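The water mage's apprentice

I want it on the record that I never asked to be a water mage. I asked to be a baker. My mother has the letter I wrote to the guild in Clakville, and it says baker, twice, with a drawing of a loaf so there could be no confusion. But the guild had 309 bakers that year and exactly one opening under old Malachy Cullinane, who lived up on the Varholm and talked to rivers for a living, so up the mountain I went with my good boots and a bag of rolls.

You should know about the Varholm stairs. There are 1525 of them, and the guild is very proud of that, and they've carved the number at the bottom so you can get depressed before you start. I ate all the rolls by the first landing. By the top I was so thirsty that when Malachy opened the door and said "What do you want?" I just said "Water," and he got this big teary smile and hugged me. He thought it was a statement of purpose!

So that was my interview.

The first thing he taught me was listening. Every kind of water has a voice, he said, and you can't ask a favor of something you've never listened to. Rain is a gossip. Wells mumble. The sea (I haven't met it yet) apparently repeats itself a lot, like my uncle. I spent most of a month with my ear against a rain barrel, and what I mostly heard was barrel.

Then one night I heard it say "cold." Just that, very small. I sat straight up and said "Me too!" and the whole barrel rippled, all the way around, the way a cat does when you scratch the right spot. I ran in to tell Malachy and he was asleep in his chair with his feet in a basin. The basin told me to hush. I mean it really did, in words.

After that came the colors. A river picks things up on its way down, you see, and a good mage can pull them back out again: a bit of clay, a bit of sunset, whatever it slept under. You coax one thread at a time and you keep it corked and you don't, ever, mix two threads from different rivers, for reasons I'm getting to.
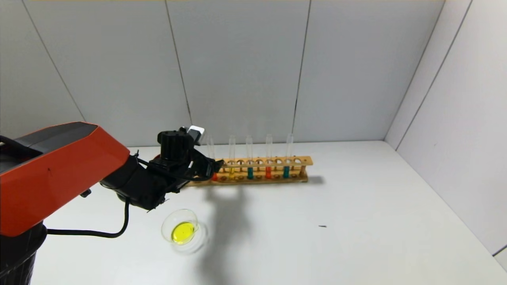
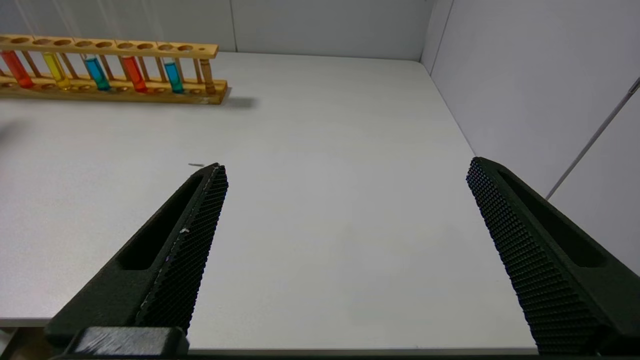
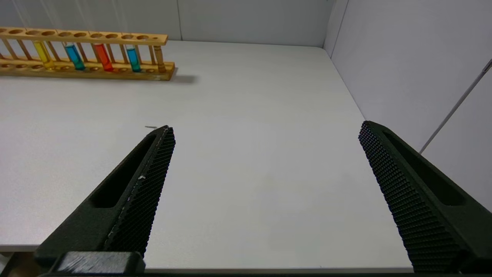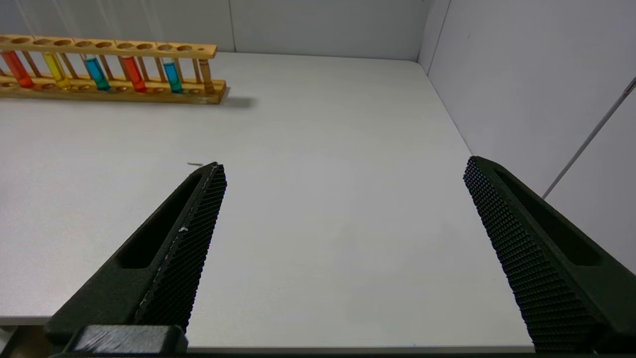 Colored liquids in the wooden rack

The river by our place was the Avetti. She comes off the ice at the top of the Varholm in a terrible mood and doesn't cheer up until she's well past Clakville. Malachy adored her. He'd been courting her, more or less, for longer than my parents had been married, and every morning he went down to the bank and told her his dreams, and she let him keep one thread of herself. It was blue, if you want to know, but a blue that moved when you weren't looking at it.

The other river was the Ó Néill, over the ridge, named for some farmer who drowned in it and then wouldn't leave. Very polite river. Slow. It asks after your family. I liked it a lot better, and I'd started sneaking over there with my lunch, and in September, when the water got low and chatty, it gave me a thread of my own. Mine was gold. I hadn't even asked! I carried it home inside my shirt and it was warm the whole way, like bread.

I guess you can see where this is going. Malachy was out, I was homesick, and I thought, if the Avetti could only meet somebody nice for once. I uncorked the blue. I uncorked the gold. I poured one drop into the other and I said, in my best manners, "Avetti, this is Ó Néill."

For a second there was no sound at all. No drip in the gutter, no mumble from the well. Then every drop of water on that mountain started talking at once.

The rain barrel walked out of the yard. The soup climbed out of the pot and stood on the table looking for the door. I ran outside and the Avetti had come up over her bank, and over the ridge, where there has never been anything but goats and sky, I could see the Ó Néill coming to meet her, slow and shining, with the farmer's hat riding on top. They met right about where the vegetable patch was. I won't say what they said to each other because it was private, but I stood there up to my knees in it and bawled.

Malachy came up the stairs, all 1525 of them, with fish going past his ankles. I figured I was finished. I had my speech ready, and most of it was about baking.

He didn't look at me. He looked at his river, curled up in the valley next to somebody else, quiet for the first time in his life. He stood there until it got dark. Then he took off his boots and poured them out and said, "Well. She never did care for my dreams."

He went in and put the kettle on, and I heard him ask it nicely.

We have a lake now. The guild sent a man up to measure it and he says it's 698 feet deep in the middle, but he took that from the shore and the lake was laughing at him the whole time. The farmer waves sometimes. I go down in the mornings with flour up to my elbows, since Malachy finally let me build an oven, and I tell the water what I dreamed, and it answers in 2 voices, and they don't agree on anything.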